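Leltent Stock Control - Support
Ticket: Nightly import stops part way through product file
Product: Leltent desktop, with Plernuvton connector
Status: Closed
Priority: Normal

Reported by customer (Grumano, stockroom office)

Our nightly product import has stopped finishing. The file from Mikkelsen has 3,966 lines. Only the first 1,000 appear in Leltent and the job then shows as "Complete". There is no error on screen. Stock levels for everything after that point are out of date. The file opens normally in a spreadsheet and we have not changed the column order.

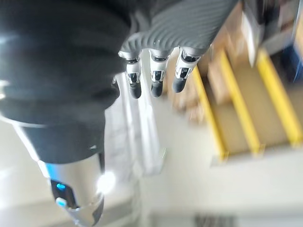
Attachment 1: arm with dark sleeve, blue light showing.

Support reply

Thank you for the log. The import reads the file in batches, and yours is stopping at the end of the first one. Please check the following:

Settings > Import > Batch handling. Is "Continue after first batch" ticked?
Connector version, shown at the bottom of the Plernuvton window.
Whether the file is saved to a network drive or a local folder.

Please don't delete the part-imported records yet.

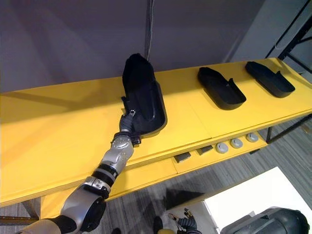

Customer reply

The box is ticked. Connector is version 2. The file goes to a network drive. I copied it to the desktop and ran it by hand at 9.15 and got the same result, so I don't think the drive is the problem.

Support reply

Version 2 of the connector ignores the batch setting if the file has a blank line at the end. Version 3 fixes this. To update:

Close Leltent on every machine.
Run the version 3 installer as administrator.
Open Plernuvton and enter the licence key again.
Run the import by hand once before turning the schedule back on.
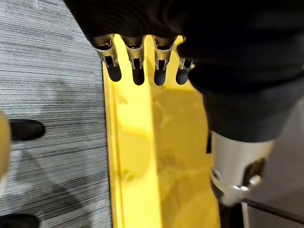 Customer reply

Updated on Saturday. The licence key was refused the first time as I had pasted a space after it. The import by hand brought in all the lines and the scheduled run that night did the same. Two product codes came through twice but those are duplicated in the supplier's file, so I will take that up with Mikkelsen. Please close.

Ticket closed by customer request.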